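Reading the Signs: What Hands and Fingernails Can Suggest About General Health
Speaker notes — Pennington Community Health Education Series
Prepared by Hollis Quintanilla, Ovcombe Health Education Office
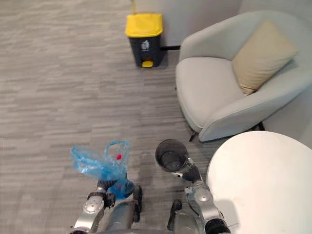 Opening (slide 1)

Good evening, and thank you for coming. The Health Education Office has offered talks of this kind in Ovcombe and Wastside since last April. Tonight's session lasts 54 minutes, including questions. Handouts are on the table by the door, and the same material may be requested in large print.

State the purpose early. The talk is intended to help members of the public notice changes in their own hands and nails and decide when to raise them with a doctor or nurse. It does not replace an examination. Please repeat this before the question period, when some of the audience will want to hold up a hand and ask for an opinion. Speakers are not permitted to give one.

Why the hands (slide 2)

Most people look at their hands many times a day and seldom study them. A nail grows slowly. A fingernail takes several months to grow out from base to tip, and a toenail takes a good deal longer. A mark on the nail may therefore reflect something that took place weeks or months ago, such as a high fever, an operation, or a door closed on a finger.

Pause here. Ask the audience to look at both hands, front and back, without nail polish if possible. Allow a full minute. The room will become talkative and should be allowed to.

Color changes (slides 3 to 5)

Pale nail beds are sometimes seen in people with anemia. They are also seen in people who are cold, and in many people who are perfectly well. The nail bed should be considered together with other signs, such as unusual tiredness or shortness of breath on the stairs.

Yellow nails are most often the result of a fungal infection, of smoking, or of dark polish worn for long periods. Less often, yellow nails that also thicken and grow very slowly are linked with conditions of the lungs or with swelling of the limbs. Mention this briefly and move on. In the Wastside session, too much time was spent on the rare causes, and several people left more worried than informed.

White spots deserve a plain statement. They are generally caused by small knocks to the nail and grow out without treatment. The belief that they show a lack of calcium is widespread and is not well supported.

A dark streak running the length of a nail is a different matter. Such streaks are common and usually harmless in people with darker skin, particularly when they appear on more than one nail. A new streak on a single nail, a streak that widens, or color that spreads onto the surrounding skin should be examined promptly. Speak slowly on this slide and read the three points twice.

Shape and surface (slides 6 and 7)

Vertical ridges become more common with age and are seldom a cause for concern. Horizontal grooves across several nails at once may follow a serious illness or a period of poor nutrition.

Spoon-shaped nails, which dip in the center, can be associated with low iron. They are normal in many infants, and grandparents in the audience often ask about this.

Clubbing refers to fingertips that become rounded and enlarged, with nails that curve downward. Demonstrate the simple check: place the nails of the two index fingers back to back and look for a small diamond of light between them. If the gap is missing, the person should mention it to a doctor. Clubbing can run in families, and it can also be connected with disease of the lungs, heart, or bowel. Most of the audience will try the check while you are still explaining it — wait until the hands come down before continuing.

Small pits in the nail surface are often seen with psoriasis. People who have pitted nails together with painful or stiff joints should report both at the same visit.

Skin and joints (slide 8)

Redness of the palms may appear in pregnancy, in some forms of arthritis, and in liver disease. It may also have no cause of importance. Fingers that turn white, then blue, then red in the cold suggest a circulation condition called Raynaud's. It is often mild, and warm gloves are the first measure. Sores on the fingertips, or attacks that begin later in life, call for medical advice.

Swollen knuckles that are stiff for an hour or more after waking should not be put down to age without an examination. Early treatment of inflammatory arthritis can protect the joints.

Note on figures (slide 9)

The Office distributed 3785 copies of the hand and nail leaflet in its first year. Of the 18 sessions held in that period, the Fenovness session drew the largest audience, with nearly every seat taken. Please give these figures only if asked. They are included for partner organizations and are of little interest to the general audience.

When to seek advice (slide 10)

Read the following aloud in full.

Contact a doctor or clinic about a new or changing dark streak, a nail that lifts away from its bed without injury, fingertips that have changed shape, redness and swelling around a nail that is getting worse, or joint swelling that does not settle. Seek urgent care if blue lips or fingertips occur together with difficulty breathing, or if a red line is spreading up the hand or arm.

Everyday care (slide 11)

Keep this section short. Dry the hands well after washing. Wear gloves for long periods of cleaning or dishwashing. Trim nails straight across and smooth the corners. Leave the cuticles in place; they keep germs out. Supplements sold for stronger nails are of doubtful benefit to people who already eat well, and biotin in high doses can interfere with certain blood tests. Anyone taking it should tell the doctor before blood is drawn.

Questions (slide 12)

Repeat each question into the microphone. Limit each person to 2 questions until everyone who wishes to speak has done so. Questions about a named medicine should be referred to a pharmacist. If a member of the audience describes a symptom from the urgent list, speak with that person privately at once and let the co-presenter continue.

Close by 8:30 p.m. The next talk in the series, on changes in the feet and ankles, will be given at Fenovness, and sign-up sheets should be passed along the rows before the audience stands.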